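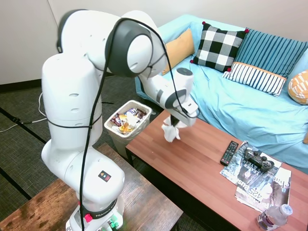 Wenche Haugland wrote in to ask whether she should hold off on replacing her cleaner until one of these arms can clear a coffee table. I went to the open day at Ekirwood in June with her question in my bag, and my answer is no. Replace the cleaner. I did pick up some tips, mostly by thinking about what the arm was being asked to do.
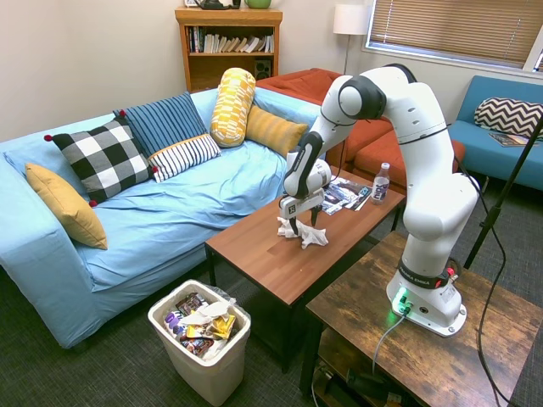
Hòa Đồng
Household Tips Editor

The demonstration was a living room with a crumpled paper towel on the coffee table and a Franka arm bolted to a side table. Moen, our host for the afternoon, called it "tidying." My grandmother would have called it one piece of trash. Still, try these at home.

1. Put the bin where the mess is. They had a lined white wastebasket right by the sofa, full of snack wrappers. Mine lives in the kitchen, 13 steps away, and that is why my tissues stay on the table.

2. Pinch used tissues from the top. Two fingers will do. Don't scoop, you only smear crumbs into the wood.

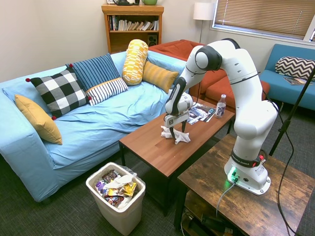

3. Pick up the soft trash first

Tissues and wrappers go before you touch magazines or bottles. Once the paper is gone, the table looks half done, and you may find the will to finish. Stack magazines flat and keep the remote in one fixed spot.

4. Don't buy a gadget for a job that takes 2 seconds. The Cladine leaflet by the door promised "hands-free evenings" and listed no price. I asked twice. Someone offered me a Wosora tote bag.

5. Wipe last, with a barely damp cloth, along the grain. I asked about wiping too and was told it was "on the roadmap."

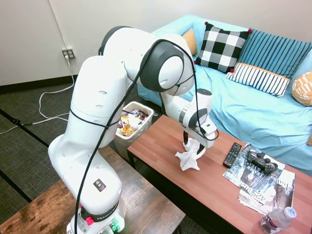

The gripper and the tissue at the Ekirwood open day.

Doors open again at 2 p.m. next month, room 202. Parking is free, and the coffee was decent.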